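Wendivside Needlework Pages
How to Work a Large Leaf in Crewel Wool
Last updated Thursday, December 20, 2001

These are the instructions I hand out at the January class in Wustthorpe, typed up with a few additions. They assume you can already do stem stitch and chain stitch. If you can't, practice those on a scrap first and come back.
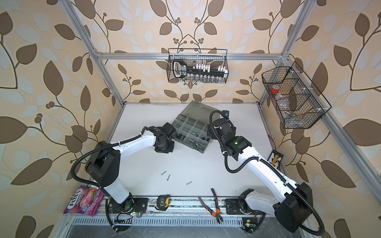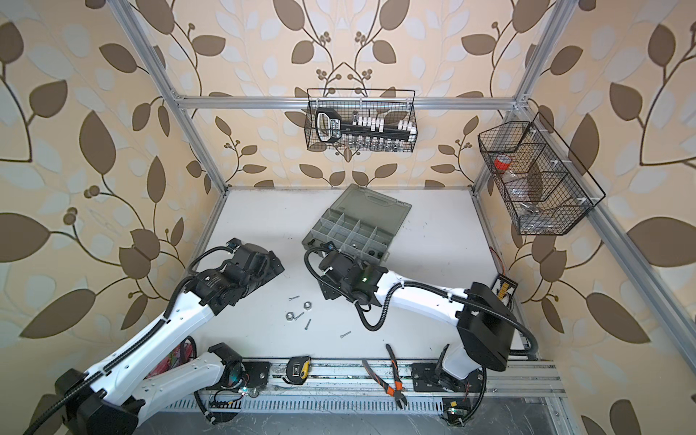 Crewel is embroidery in wool on a firm ground, usually linen twill, and the leaf is the shape you will be stitching most. Old bed hangings are full of them, some as long as your forearm. Beginners tend to pick a small leaf because it looks like less work, but a small leaf gives you no room to turn the stitches or change shade. Choose a big one. The wallpaper in both pictures has the sort of leaf I mean, large and brown on a pale ground, with a plain enough outline that you could draw it freehand. Brown is also a good color to learn in, as most wool ranges carry plenty of browns close together, and a shade that is slightly off won't spoil the leaf.

What you need

Linen twill, cut with a generous margin all the way around the design. I use the Hundov twill in natural. It is heavier than some people like, but it doesn't pucker.
Crewel wool in a light, a medium and a dark shade of one color, plus a contrasting shade for the vein. I buy Longo. Any two-ply crewel wool will do. Do not use knitting yarn, which is spun too loosely and goes to fluff when it is pulled through the linen.
Chenille or crewel needles. The eye must be big enough to open a hole for the wool.
A hoop or a frame.
Tracing paper, a hard pencil, a pin, and a fine waterproof pen in brown or gray.
Light-colored pouncing powder. Ground charcoal is the usual thing, but it is dirty and I mix it with chalk.

Drawing the leaf

Draw the center vein first, as a long curve. A straight vein makes a stiff leaf. Then draw the outline on either side of it, making one side fuller than the other. Put in the side veins last, and let each one leave the center vein at a narrow angle and bend toward the tip.

Go over the drawing until you have a single clean line. Any place where the pencil is doubled will be a place where you don't know where to put the needle.

Transferring it

Lay the tracing on something soft, such as a folded towel, and prick along every line with the pin. Keep the holes close together. Hold the paper up to a window when you think you are done and look for gaps.

Pin or weight the pricked tracing onto the linen. Rub the powder through the holes with a small roll of felt, in circles, using less powder than you think you need. Lift the paper straight up. Join the dots with the pen, then take the linen outside and shake it. What powder is left can be patted off with a clean cloth before you start stitching.

If your linen is thin enough, you can skip all this and trace against a window. The Hundov is too thick for that except in bright sun.

Mounting

Put the linen in the hoop with the grain straight, and tighten it until it sounds like a drum when you flick it. Bind the inner ring with cotton tape if the linen slips. Take the hoop off at the end of each session or it will leave a ring that no amount of steam will shift.

Stitching

Cut the wool about as long as your forearm. Longer pieces wear thin before you reach the end. Run the strand through your fingers before threading. It feels smoother one way than the other, and the smooth way is the way it should go through the cloth.

1. Outline. Work split stitch all around the leaf in the medium shade, right on the pen line. It will be covered later. Its job is to hold up the edge of the filling.

2. First row of filling. Using the dark shade, work long and short stitch in from the outline. Come up inside the leaf and go down just over the split stitch. Start at the tip. The first stitch points straight down the leaf, and each one after it tilts a little more, until by the widest part they are lying at the same angle as the side veins. It helps a great deal to pencil in a few direction lines beforehand.

3. Second row. Change to the medium shade. Come up through the ends of the first row, splitting the wool, and vary the length. If the stitches all start at the same level, you will get a hard stripe.

4. Third row. The light shade, in the same way, stopping just short of the center vein. Leave a narrow channel of bare linen.

5. Center vein. Fill the channel with stem stitch in the contrasting shade, working from the stalk to the tip. Carry it on below the leaf to make the stalk itself, adding a second row beside the first so that it thickens toward the base.

6. Side veins. Work these on top of the filling in stem stitch, one strand only. Keep them loose. A tight vein pulls a trench in the leaf.

A leaf of this size comes to around 2,000 stitches, so don't expect to finish it in an evening. Plan on stopping at the end of a row — stopping partway along one usually shows, as your tension will have changed when you pick it up again.

If you would like a lighter leaf, leave one half open. Fill the fuller side as above, and on the other side work only the outline, in chain stitch, with seeding scattered inside it. Seeding is just tiny straight stitches laid in all directions, closer together near the vein and thinning out toward the edge.

Common troubles

Linen shows between the stitches. Either the wool is too thin for the ground or your stitches are too far apart. Put a few extra stitches in the gaps before you start the next row. They will not show.

The edge is ragged. You are coming up on the outline when you should be going down over it.

The wool keeps breaking. Use a bigger needle and a shorter piece.

The leaf looks flat. The three shades are too close. Look at them from across the room before you begin, and if you can't tell the middle one from its neighbors, change it.

Blocking

Don't iron crewel from the front. Cover a board with clean cotton, lay the work on it face up, and pin it out along the grain with rustproof pins, starting at the middle of each side and working to the corners. Mist it with cold water until the linen is damp all over. Leave it flat, out of the sun, for 48 hours. Test the pen on a scrap of the same linen before you ever get to this stage, as some of the ones marked waterproof are not.

Next page: Stems and tendrils
Back to Wendivside index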